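November, bench notes, table-clearing trial for Pimico

Naveed's question for the write-up is whether an arm can tidy up after tea yet. Ran the Kairys build first, grasp settings left alone.

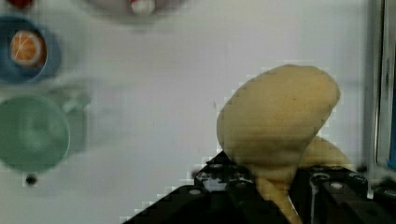

Banana held at the stem end.

Soft things are still the weak spot. Set the grip timeout to 430 ms - Tariq wanted it longer.
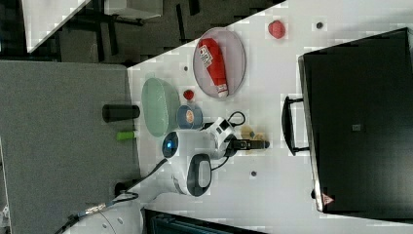

and I said we would look at it again once the log was trimmed. Log is at line 2769 already.
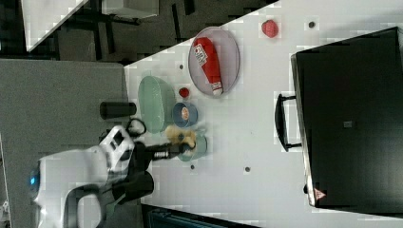 Arm over the pale green dish, black box to the right.

My view so far: fine for putting away, too slow for a real kitchen.
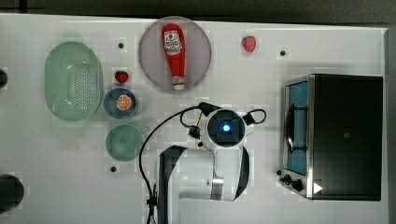
Bottles are next on the list. A squeeze bottle lying on its side, like the ketchup on the plate, wants a grip across the body, and I have no setting for that. Ask Tariq for the Trimside pads.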